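Herkotlow Shore Residents Group
Minutes of the monthly meeting, 15 Apr 2024

Chair: Daniyal Khattak
Present: 29 members
Apologies: received from the two members for Todia Point

1. Minutes of the last meeting
The minutes were read and accepted with one correction. Under item 4, the word "airport" should be "airfield".

2. Helicopter training over Ndlovu Bay
The chair informed the meeting that the comment period for the proposed night training is still open. The draft study is on paper at the Herkotlow library, and it can be read there but not borrowed. Several members have already read the noise chapter. They said that the sound levels are given as an average of the whole year, so one very loud night does not show in the numbers. It was also noted that the study has no map of the houses on the Nemon road, although the flight line passes near to them.

Members discussed if the group should ask for the training to be stopped or only to be moved. After a long discussion it was agreed to ask for three things in our letter: no flights after ten in the evening, a new noise measurement in July when windows are open, and a public hearing in Herkotlow. The vote was 25 in favor, three against, and one member did not vote.

3. Letters received
The group has now received 87 letters from residents. Most of them are about sleep and about farm animals. Four letters support the training, and the chair reminded that these must be sent together with the others, without any change.

4. Household matters
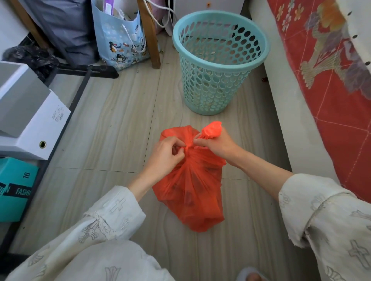 Tying up an orange bag

Members on the Nemon road asked again that bags are not put out on the evening before collection. The chair will write to the district about a later collection hour.

5. Money
The balance was reported. It was agreed to spend up to 3000 for an independent sound engineer. Two offers will be requested before the next meeting. One member asked that the engineer should not have worked for the base before, and this was accepted.

6. Questions from members
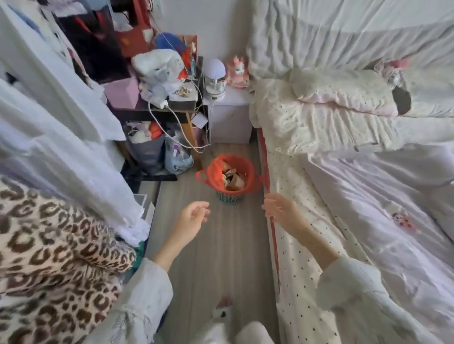
Can a person who rents a house in the area also send a comment on the training plan?
Any resident can send one, and the owner of the house does not need to sign. Please write your full address, and say at which hours the noise disturbs you.

A second question was about letters in other languages. The chair will ask the base office and report back.

7. Next meeting
The date will be put on the library board. The draft of our letter will be sent to all members before that, and corrections should reach the chair in writing.

The meeting was closed at 9:10 p.m.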